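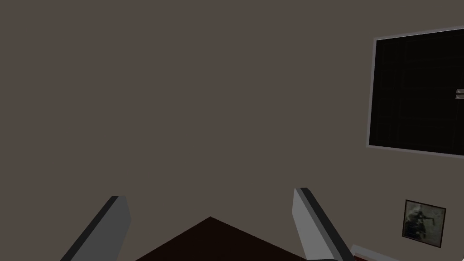 Cleaning a target rifle at home goes better with a fixed place to do it. Mine is in the basement, against a wall with good light and no foot traffic. I leave most of the wall bare. A muted gray-brown like this one is a good color to work against, and keeping the mounted things over to the right side leaves a broad plain area where a long cleaning rod can travel without knocking into anything.

Before you start
Unload the rifle, remove the magazine, open the action and check the chamber by eye and by finger. Then do it again. Ammunition stays in another room until the job is done. Open a window or run a fan if you use solvent, and wear nitrile gloves.

The bore
Clean from the breech end where the design allows it, with a bore guide in place. Use a one-piece coated rod. Sectional rods flex at the joints and can rub the rifling. Push one wet patch through, take it off at the muzzle and draw the rod back. Wait ten minutes. Follow with dry patches until they come out light gray. For a .22 rimfire that is usually enough, and I only reach for the bronze brush when groups open up. My own rifle had gone 873 rounds since its last brushing when I noticed it.

The bolt and action
Wipe the bolt face with a patch and a drop of solvent. An old toothbrush gets into the extractor. Use very little oil - one drop spread with a fingertip covers the bolt body. Too much oil collects powder residue and turns to paste, and in cold weather it slows the firing pin.

Storing patches and rods
Hang rods straight down from a hook, or keep them in a length of capped PVC pipe. A rod leaned in a corner will take a bend. Cut patches from worn cotton T-shirts and keep them in a lidded jar. Used solvent patches should be laid flat outdoors to dry before they go in the trash, never balled up in a closed bin.

Damp
Basements are hard on blued steel. I keep a cheap humidity gauge in the safe and try to hold it at 44 percent. Rechargeable desiccant cans need drying out every few weeks in summer. Don't store a rifle in a foam-lined case, as foam holds moisture against the metal.

Keeping a log
A pocket notebook will do. Write down the date, the round count and what you did. Effie Shearer, who shoots smallbore in our league, tapes hers inside the safe door. Her last entry reads 15/11/2020, 1,015 rounds, bore patched, bolt wiped, action screws checked.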